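Wuledano Neonatal Family Support Program
Progress report to the Koppel Foundation
Prepared by Maribeth Rivera, Program Manager
19 April 2025

1. Purpose of this report

This report covers the second funding period of the Koppel Foundation grant to the Wuledano Neonatal Family Support Program. It follows the reporting headings set out in Schedule B of the agreement. Financial statements are provided separately by our finance officer, Kenneth Rivera, and are not repeated except where a variance affects delivery.

2. Background

The program supports parents whose babies have been admitted to the special care nursery or the neonatal intensive care unit at Fisa Regional Hospital. Many of these families live well outside the hospital's immediate catchment. A parent discharged from the maternity ward while her baby remains in the unit may face several weeks of travel, often with older children at home and a partner who has had to return to work.

The grant funds three activities: short-stay accommodation near the hospital, peer support by trained parents, and the loan of breast pumps and related equipment after discharge.

3. Accommodation

The program provided 624 nights of accommodation during the period. Demand was highest in the winter months and peaked in August, when both family units were occupied without a break and a waiting list was kept by the ward social worker. Priority continues to be given to mothers who are expressing milk or establishing breastfeeding, and to families whose baby's condition is unstable.

The second unit was out of service for nine days following a hot water failure. Families were moved to a motel at the program's expense and the additional cost was met from the contingency line.

We have amended the booking form at the request of nursing staff. It now records whether a parent is recovering from a caesarean birth, so that the ground-floor unit can be offered first. The former practice of asking parents to raise this themselves was unsatisfactory, and two families were allocated stairs who should not have been.

4. Peer support

Peer support is coordinated by Maribeth Dizon, who commenced in the role at the beginning of the period. The program received 46 new referrals, most of them from the unit's social worker and the remainder from parents directly. Each referred family was offered a first conversation on the ward, followed by telephone contact for up to six months after the baby went home. 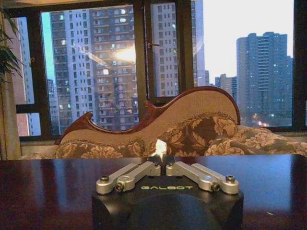 Contact after discharge remains the part of the service that parents rate most highly. Several wrote in their feedback that the first fortnight at home was harder than the hospital stay, particularly where a baby had come home on oxygen or with a complicated feeding plan. One mother asked that we telephone in the evening, when her other children were in bed. Evening calls have been available on Tuesdays and Thursdays ever since, and are well used.

Bereaved parents are referred to a separate stream. This includes parents who have lost one baby of a multiple pregnancy while a surviving twin or triplet remains in the unit. We had underestimated the needs of this group in our original application. Their peer supporters now receive an additional day of training, delivered by Valdemar Zoëga, the hospital's bereavement counsellor, and are debriefed monthly.

Recruitment of fathers as peer supporters is behind target. The work plan provided for 4 and we have trained one. Two further applicants withdrew when the training dates were changed at short notice, and we accept responsibility for that.

5. Equipment loans

The pump loan scheme, known to families as Dendosis, operated throughout the period from the outpatient clinic. Gervasio Medina, the clinic's lactation consultant, oversees fitting and follow-up. Loans are made for eight weeks and may be renewed once.

Late returns were a concern in our previous report. A reminder by text message one week before the due date has reduced them noticeably. Replacement tubing and valves cost more than budgeted, and we request approval to move $3,000 from the travel line to consumables. The travel line is underspent owing to the transfer of two training days online.

6. Risks

The lease on the accommodation units expires during the next period. The owner has indicated in writing a willingness to renew, though no rent has been proposed. The peer support coordinator's position is part-time with no backfill, and planned leave will need to be covered by the Program Manager.

7. Next period

Priorities are the lease, a second intake of peer supporters with dates fixed before applications open, and a revised discharge booklet incorporating comments from parents and ward staff. A draft of the booklet will be forwarded to the Foundation's program officer for information.

The Foundation's decision on the budget transfer in section 5 is requested before the next consumables order is placed.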